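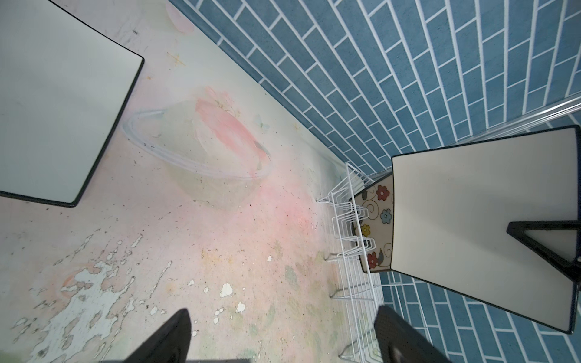
What does the Rillov method change in a two-armed robot that already has a camera at each wrist?

It changes how much weight the controller gives to each camera from moment to moment. The arms, grippers and cameras stay as they were, and no extra sensor is fitted. A small added network estimates how useful each view is for the next short stretch of movement, and the views are blended accordingly before the arms are told what to do.

The method has been developed at the Siment robotics laboratory and was released in April as a technical report with code. It is aimed at a common fault in table-top handling work. Wrist cameras give a close view of the fingers, but they see very little of anything else, and once a gripper has closed on a large object the object itself may hide most of the table. A fixed camera beside or above the bench sees the whole layout, but its view of the fingertips is often blocked by the arms. A controller that treats all of these pictures as equally good at all times tends to hesitate or drift when one of them stops being informative.

The test task in the report is the placing of a round plate in a wire dish rack. One arm picks the plate up from the table by its edge, turns it upright and lowers it between two loops of the rack. The second arm steadies the rack or moves clear, depending on where the rack stands at the start. Other small items are left on the table during the trials, including pens and a flat tray, and their positions are altered between runs. The table top carries a printed flower pattern and the walls a brick pattern. Both were kept because plain grey surroundings had made earlier results look better than they were.

A plate is a harder object than it first appears. The rim is thin, so the gripper has to meet it at close to the right height. The glaze reflects the room lights, and the bright streaks move across the surface as the plate turns, which upsets methods that follow surface detail. The underside is often plain, leaving few features to track. Once the plate is upright, its position relative to the rack loops has to be judged largely from the edge.

Rillov deals with this in two stages. In the first, an ordinary imitation controller is trained on demonstrations recorded by an operator driving the two arms by hand through a pair of matching leader arms. The data set contains 10 hours of such recordings. In the second stage the controller is frozen and a small network is trained to predict, for each camera, how much the planned movement would suffer if that camera were removed. The training signal is produced from the recordings themselves: each view is blanked out in turn, the frozen controller is asked for its next movement, and the result is compared with what the operator did. No person has to label the pictures.

At run time the predicted values are turned into weights, one for each view. The weights are smoothed over a short window so that a single bad picture cannot swing the arms. The report notes that without smoothing the arms shook visibly when the gripper passed between the fixed camera and the plate. 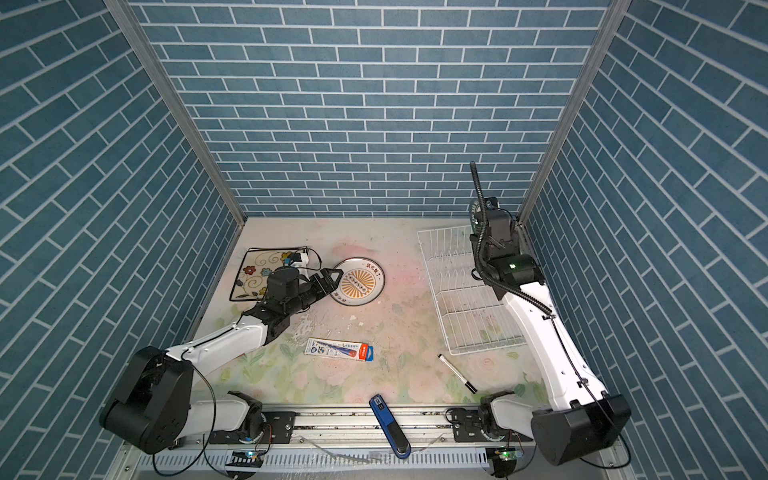 The arms are carried on a rail along the front edge of the table, which fixes the distance between their bases and saves a good deal of recalibration. Each base has its own mounting plate. The controller assumes that the two bases do not move relative to each other during a run, but it is not given their position relative to the rack, which it has to work out from the cameras.

Each version of the controller was given 48 trials on the plate task. A trial counted as a success if the plate was standing in the rack, free of both grippers, when the time limit expired. The starting controller, with all views weighted equally, succeeded in 32 of its trials. The same controller with Rillov added failed in five. Both were trained on the same recordings, and the starting positions of the plate and rack were drawn from the same list.

Most of the gain came in the last part of the movement, between the plate turning upright and its release. The equal-weight controller often stopped with the plate above the rack and made small corrections in alternating directions, which the authors attribute to the wrist view being almost filled by the plate. With Rillov, the weight on that view fell as the plate turned, and the view from the other wrist took over. Close to release the weight moved back again, once the lower edge of the plate and the rack loops came into sight together.

There was less difference in the pick-up. Both versions found the rim reliably when it was clear of other objects. When the plate lay against the tray, both had trouble getting a finger under the edge, and the weighting did not help much. The report treats this as a limit of the finger shape and of the recorded demonstrations, in which the operator usually nudged the plate clear first.

A second set of trials looked at camera faults. One view was blurred, darkened or delayed at a random point in the run. The equal-weight controller coped fairly well with darkening but badly with delay, as it continued to trust a picture that no longer matched the position of the arms. Rillov was better in all three cases, though delay remained the weak point. A late picture can look perfectly sharp and useful, and the added network has no direct way to know its age. Passing it the time stamp of each picture improved matters, and this has been made the default in the released code.

The extra computing load is small. The added network runs on the image features the controller has already worked out, so no picture is processed twice. Control runs at 10 steps per second in both versions on the same workstation. Training the second stage took less time than training the controller itself, and it can be repeated if a camera is moved, without recording new demonstrations, provided the controller still works acceptably from the new position.

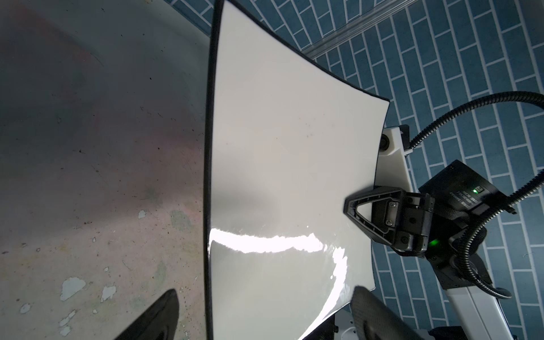 Can the method be used on arms of a different make?

The added network does not depend on the arm, only on the image features and the planned movements, so it can be attached to any imitation controller that takes several camera views. It does have to be trained again for each controller, using recordings from that machine. A trained network copied from one bench to another should not be expected to work.

A limited check of this point was made with a second bench at Ngau, a maker of kitchen-handling equipment which supplied the rack inserts for the trials. The Ngau bench has a single arm, one wrist camera and two fixed cameras. After retraining, the weighting improved placement there as well, although by a smaller margin than at Siment. With only one wrist camera there is no second close view to fall back on, and most of the weight went to whichever fixed camera had the clearer line to the rack.

The authors compared Rillov with two other ways of handling uneven views. The first was random view dropout, in which cameras are blanked out during training so that the controller learns not to rely on any one of them. This is simple and adds nothing at run time. It gave some improvement, but it made the arms slower near the rack, and several plates were released early. The second was a weighting network trained together with the controller from the start. In their hands this tended to settle on the fixed camera within the first part of training and then to ignore the wrists almost completely. Training in two stages was adopted after that result – the frozen controller gives the weighting network a steady target.

Some restrictions are stated. All of the plates were rigid and of similar size. Glasses, bowls and cutlery were not tried. The lighting was the ordinary room lighting and was not varied on purpose, although glare on the plates was present throughout. The arms were run at a moderate speed, and the smoothing window would probably have to be shortened for faster work. The failures are described one by one in an appendix. Of the five with Rillov, most involved a plate that touched a rack loop on the way down and tilted in the fingers. None of the cameras gives a direct measure of that contact, and the grippers used in the trials have no force sensing in the fingertips.

Work on the contact problem is planned using motor current as a rough indication of load, treated as one more input to be weighted alongside the views. The signal is noisy on small geared joints and may only be of use in the last stage of lowering.

The recordings, training scripts and trial sheets are held in the Disano archive and can be downloaded after registration. The files are grouped by starting position, and each run contains the synchronised camera streams, joint positions and gripper commands. The weights produced during the trials are stored as separate files. Users with older copies of the archive tools will need to update them before opening the time-stamp fields.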